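4.2 Hand-held demonstration and what it leaves out

The case for hand-held grippers is usually made on speed. A person picks up a pair of jaws, does the chore, and the recording becomes training data. We used the approach ourselves for the garment tasks, and we have doubts about how much of the reported gain comes from the demonstrations and how much from the choice of garment.

Our set holds 3,278 demonstrations, of which over 2,000 are of folding. The rest are flattening and turning right side out. Teleoperated demonstrations of the same tasks were recorded on the Suverham arm pair by the same people, using the protocol in Section 3. Gagnon and Cai, who wrote that protocol, expected the hand-held data to win on every task. It won on flattening. On folding the two were close enough that we would not bet on the order holding up in another lab.

Part of the trouble is that a person holding a gripper is still a person. Demonstrators shift their weight, lean over the bed, and turn their wrists in ways the Suverham arms cannot copy from a fixed base. When we replayed hand-held paths through the arm's joint limits, many of them had to be bent to fit, and the bent versions often let go of the cloth early. Earlier work at Clusley treats this as a filtering problem: drop the paths that do not fit and train on what is left. We tried that. What is left is mostly the easy part of the task.

A second worry is force. A demonstrator feels the cloth pull through the handle and eases off without thinking about it. None of that reaches the recording, which holds only jaw width and pose. The policy is then asked to guess tension from wrinkles. On thin shirts this works better than we expected. On denim it does not, and we have not seen a published result that makes us think others have solved it.

Two-handed work makes both problems worse. In Figure 3 the jaws of one gripper point toward the back pocket of a pair of black jeans, while a gloved right hand uses a second gripper to pinch the cloth near the waist.

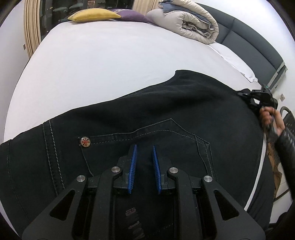
4.3 Remote control as a baseline

Teleoperation is slow, and our demonstrators disliked it. Cullinane needed 20 practice runs before his folds were usable, and he was the quickest learner in the group. Still, each path recorded this way is one the arm has already carried out, so nothing has to be bent or thrown away afterward.

We do not claim that this settles the matter. The delay in the Heffernan control link may have pushed people toward slow, careful motions that are simply easier to learn from. Moynihan has argued that a fair test would slow the hand-held demonstrators to the same pace. We ran a small version of that test with 2 demonstrators and saw the gap in early releases shrink but stay. With so few people, we would treat that result as a reason to run the larger test and would not build an argument on it.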